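3.2 Collection of packing demonstrations

We recorded 240 demonstrations of snack packing in homes, using pairs of hand-held grippers with blue finger pads (Figure 3). 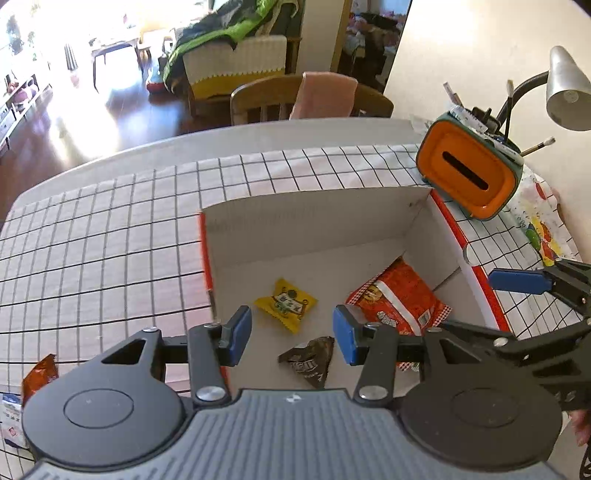

Each demonstration was replayed to the Brelerus policy at a fixed rate — crumpled packets were kept in the training set. Of 100 trials, 32 failed at the first grasp.
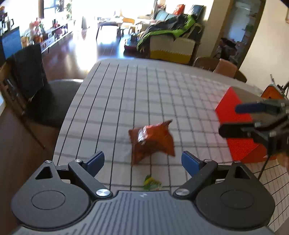

Jarnier objected in review that soft packaging deserved a separate failure category.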